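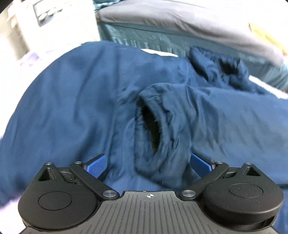
Greduvbridge Institute of Domestic Studies
Household Textiles 291: Care, Folding and Storage of Garments
Handout 4: Folding Lightweight Outerwear
Revised 6/10/20

Purpose of this handout

This handout supports the practical session on outerwear. Students should read it before attending and bring a copy to the session. It covers preparation, the flat fold, the hem fold and the placing of folded jackets into storage. Knitted garments were treated in the previous handout and are not repeated.

By the end of the session students are expected to fold an adult jacket into a rectangular packet, to explain the order in which the folds are made, and to correct a packet that is uneven in depth.

1. Terms used

Body: the front and back panels of the jacket taken together, without sleeves, collar or hood.
Hem: the finished lower edge of the body.
Hem band: a strip along the lower edge, set off from the main panel by a line of stitching. Not all jackets have one.
Welt: a narrow stitched border around a pocket opening.
Packet: the finished folded garment.
Loft: the thickness a garment holds when no weight is placed on it.

2. Choice of surface

A bed is an acceptable folding surface for outerwear and is the one most households will use. The mattress should be firm enough that the garment does not sink when pressed with the palm. Remove pillows and loose blankets, and pull the sheet tight. A wrinkle in the sheet can be felt through a thin jacket and is easily mistaken for a wrinkle in the lining.

A table gives a cleaner edge but must be longer than the garment. For the assessed exercise the Cosgrove folding board may be used on either surface. It is not required.

3. Preparation

Empty all pockets, including those on the inside. Close the main fastening, whether zipper, snaps or buttons. Close pocket zippers where they are fitted. Check cuffs and collar for soil; a jacket that needs washing is not to be folded for storage. The garment must be fully dry, and a padded jacket should be checked at the underarm and the hem, where moisture is slow to leave.

Hold the jacket by the shoulders and shake it twice. Lay it lengthwise on the surface. Smooth the body from the collar toward the hem with the flat of the hand. Do not smooth from side to side, as this pushes fabric toward the side seams and makes the packet wider on one side.

4. Handling the hem

The hem is the first part of the body to be straightened. Take it near its two ends and draw it gently toward you until the stitching above the lower band runs straight. Bunched fabric higher in the body may be left alone at this stage. It is easier to spread once the lower edge is true.
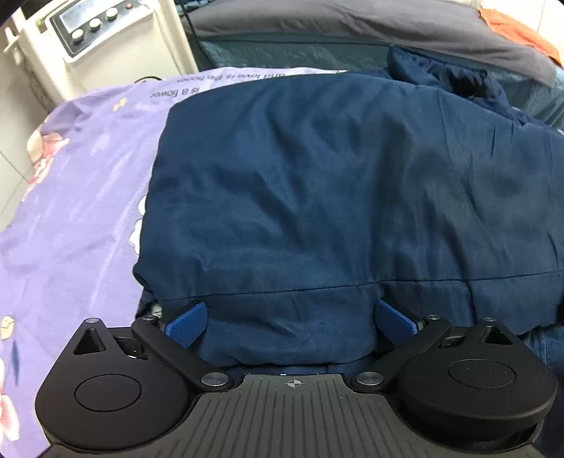

Figure 2. Lower band and stitched seam of a navy garment, with the upper part still gathered.

Students frequently pull at the center of the hem. This produces a shallow curve in the seam, and the curve will be carried through every later fold. If the seam has curved, release the garment, lift the lower third clear of the surface, and lay it down again.

Shiny fabrics slide over one another and need a lighter grip. Cotton and wool blends will hold a position with very little help. The Sturnetti sample set, kept in the textile room, contains both kinds and may be borrowed for practice for up to 16 days.

5. The sleeves

Fold one sleeve horizontally across the chest, just below the collar. The cuff should reach the opposite side of the body without passing beyond it. If the cuff extends past the side, turn it back on itself. Press the air out of a padded sleeve from the shoulder toward the cuff.

Fold the second sleeve across in the same manner, placing it slightly lower than the first. Two padded sleeves laid directly on top of each other make a ridge at the chest, and the packet will not stack.

Before going further, look at the front panel below the sleeves. Vertical seams should lie parallel to the sides of the body, and pocket openings should lie flat with the welt uncreased. A collar that has bunched is opened out and laid down again at this point.
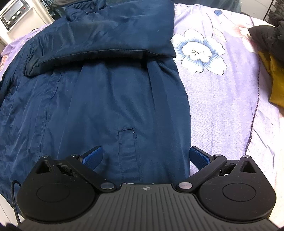 6. Completing the packet

Bring each side of the body inward by one quarter of its width. Fold the hem up to the middle of the body, then fold again to meet the collar. Press with both palms for a few seconds. Turn the packet over so that the smooth side is uppermost.

7. Storage

Garments of different loft are stored in separate stacks. Place no more than 500 grams on top of a padded jacket kept for longer than one season. Vacuum bags are discussed in the Gisstead reader, chapter 4, and are not recommended for down.

8. Preparation for the next session

Fold one jacket from your own household, unfold it after one night, and note where creases have formed. Bring the written notes. The garment itself is not needed.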